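Raceday Operations Assistant, Lerard Park Racecourse
Employer: Lerard Racing Club
Hours: Part time, 24 hours a week on average, more in carnival weeks
Reports to: Benedicta Quaye, Raceday Operations Manager

Lerard Racing Club is looking for a Raceday Operations Assistant to join the small team that gets the course ready for the public and keeps things moving between the first race and the last. The position is based at the main office behind the public grandstand. It is open to people with or without a background in horse racing.

About the club

The club runs 39 race meetings a year on a turf course of a mile and a quarter. Most are weekday afternoon meetings with a modest crowd of owners, trainers, members and regulars. The bigger days come in spring and fall. The Stoditz Stakes is our largest meeting and draws 3,000 people through the gates, and the Tikon Handicap, run in December, is the last big day before the winter break.

There are 14 permanent staff. On race days they are joined by casual gate, catering and parking crews. The track itself, the stables and the starting gate are looked after by a separate grounds and racing team, and this job does not involve handling horses.

What you will do

On non-race days you will:

- Draw up the seating and table plans for the members' dining room and the Abubakari Room from the booking sheets
- Order and check in wristbands, racecards, badges and signs
- Contact casual staff to confirm shifts and enter their hours in the payroll system
- Answer phone calls and emails about tickets, parking, dress code and group bookings
- Walk the public areas with the operations manager the day before a meeting and write up anything that needs fixing

On race days you will:

- Open the public side of the course with the gate supervisor at 8:30 a.m.
- Brief the gate and parking crews and hand out radios
- Carry messages between the stewards' office, the parade ring and the front desk
- Get trophies, sashes and presentation parties to the winner's enclosure on time
- Help visitors who need step-free access to the grandstand or the lawn
- Record incidents, lost property and complaints, and pass them on before you leave

Race days are long. Staff are normally on site until 6:30 p.m., and later after the Stoditz Stakes. You will be on your feet for most of that time and outdoors for a good part of it, in whatever weather there is. Meetings go ahead in rain unless the stewards call them off.

What we are looking for

You must have:

- At least one year in a job dealing with the public, such as events, hospitality, retail or a sports venue
- Clear spoken and written English
- Ordinary office computer skills, including spreadsheets
- A valid driver's license
- Availability for all spring and fall carnival meetings

It would help if you also have:

- First aid certification (we will pay for the course if you don't)
- Experience with two-way radios
- Some knowledge of how a race meeting runs
- A second language

You do not need to follow racing or know anything about betting. Two of the present team had never been to a race before they started. What matters more is that you turn up on time, read the running sheet, and tell someone early when a thing is going wrong.

You will need to be able to lift boxes of racecards and move furniture when a room is being reset. If you have a disability or health condition that affects any part of the work, please say so in your application and we will talk about how the job can be arranged.

Pay and conditions

The rate is $23.50 an hour, paid every two weeks. Hours after the eighth in any one day are paid at time and a half. You will also receive:

- A $200 clothing allowance each year for the club jacket, waterproofs and shoes
- A meal on every race day
- Two guest passes for each meeting except the Stoditz Stakes
- Free parking in the staff lot
- Paid vacation, to be taken outside the two carnivals

Club rules do not allow operations staff to bet at Lerard Park on any day they are working, or to pass on anything they hear in the stable or stewards' areas. The rule applies to everyone in the department, and you will be asked to sign it when you start. A background check is required before the first race day.

Training

Your first two weeks will be spent in the office and around the course. You will then shadow another assistant for three meetings before taking a race day section of your own. Radio training and the evacuation walk-through are done in the first week. 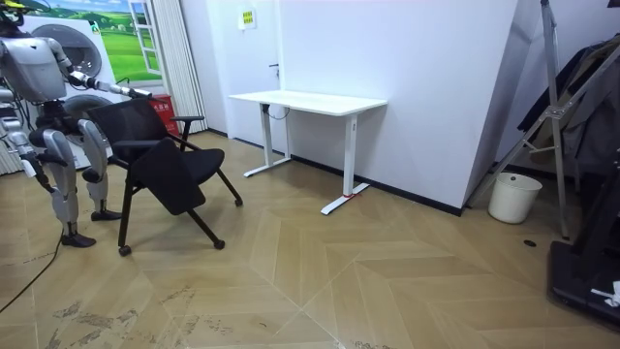 There is a probation period of six months, with a review halfway through. After that, assistants can apply for the gate supervisor's post when it comes up, or train in the racing office on entries and declarations. The racing office route takes longer and includes a written test set by the club.

How to apply

Send a resume and a cover letter of no more than one page. In the letter, please tell us:

- Why you want to work at a racecourse
- About a busy day at work that did not go to plan, and what you did
- Any dates in the spring or fall when you could not work

Applications can be emailed to the operations office or left at the front desk between 9 a.m. and 4 p.m. Please put "Operations Assistant" in the subject line or on the envelope. We can't accept applications through social media.

The closing date is the last working day of January. Interviews will be held at the course in the first half of February and will take 45 minutes, followed by a short walk around the public areas - wear shoes you don't mind getting muddy. Everyone who applies will get a reply, whether or not they are invited in. We aim to have the new assistant in place before the first spring meeting.

Casual work

If you can't commit to regular hours, we also need people for the gates, parking lots and racecard stands. Casual staff must be 18 or over and are asked to work at least five meetings in the season. There is a $100 bonus for anyone who works every day of the spring carnival. Ask at the front desk for the casual staff form.

Questions about either role should go to Benedicta Quaye at the operations office. She is out on the course during meetings, so please leave a message on race days and she will call back the following morning.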